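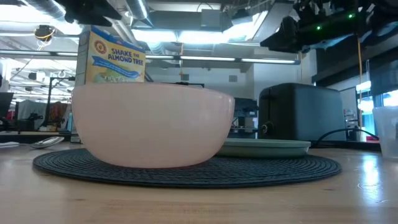

I have come to think that the most useful number in a robot learning paper is how many different tables the robot was trained on. For years we reported hours of demonstrations, as if a thousand passes over the same bare bench were worth a thousand lessons. The breakfast table is a much better teacher. Put a big pink bowl on a round dark placemat, with a toaster behind it and a tall yellow and blue carton rising over the rim, and a simple "pick up the plate" becomes a proper problem: from the side, one end of that green plate is hidden by the bowl, and the arm has to reach for something it can only partly see.

This is why I was so pleased by the Ikness result. Gonçalo Figueiredo and Jaime Sampaio took a fixed budget of 400 demonstrations and spent it in two ways. In the first, every demonstration used one of 4 table layouts, repeated until the operators could have done it asleep. In the second, the objects were shuffled every 10 demonstrations, swapped for others from the cupboard, and sometimes left half on top of each other. Same arms, same policy, same training time. Then both policies were tested on tables neither had met.

The shuffled policy finished 70 per cent of its trials. The tidy one did far worse, and it did worse in a way I found fascinating: it kept going to where the plate used to be. You can watch it close its fingers on thin air with complete confidence. It had learned a place, and we had been calling that a skill!

I can hear the objection, because I used to make it myself. Shuffling is slow. Operators hate it, the data looks messy, and the training curves are ugly for the first few days. Jaime told me he nearly stopped the run in August, when the tidy policy was winning on every familiar layout and the other one was still knocking spoons about. I'm very glad he didn't. If you only test on the tables you trained on, you will pick the wrong policy every time.

There are limits, of course. The Kasent arms are forgiving, the tasks were short, and nothing was hot or full of milk. I'd love to see somebody try it with liquids, and with lighting that changes through the day. I'd also like the layouts published along with the data, down to which mug stood where, so that the rest of us can repeat the test properly.

But what a cheap improvement to have found! No new sensor, no bigger model, just a cupboard of crockery and the patience to keep moving it. We start our own shuffled set at Listeck next week, and I have already donated my teapot.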